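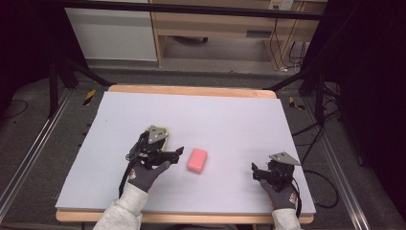
Fig. 1. Pink sponge block on a white foam board.

Unit 4: Soft blocks and what sellers say about them
Household Materials, Vesbridge evening course, September intake

Last time we got as far as the word "absorbent". Bring your notes on it, as we are going to take most of them apart.

A sponge is mostly holes. How well it holds water depends on the size of the holes, whether they join up, and what the walls between them are made of. Packaging tends to skip all three and talk about "power". The Ouali leaflet (handout B) claims its block lasts 266 washes. Washes of what? A teacup and a roasting tin both count as one, as far as I can tell from the small print. Wundesar says 588, with no test described at all. I would not put either number in an essay without saying so.

Colour tells you very little. Pink is dye. Some shops use colours to keep kitchen and bathroom sponges apart, and that is a habit of the shop, so don't write that pink means "gentle" or "for glass".

Rounded corners are sold as kinder to surfaces. Perhaps. A square corner on soft foam bends at the first press, and I have yet to see a fair comparison.

Looking before touching
Set the block on its broad face on a plain pale board, as in Fig. 1. Note the outline and the edges. Then write down what you cannot tell by eye: weight, stiffness, how much water it would take up. Last year's lists were far too short.

For next session
Read Pastden, pages 61 onwards, and be suspicious of the table of results. It gives averages and leaves out how many blocks were tested.
Write one paragraph on a claim from any sponge wrapper. What would you have to measure to believe it?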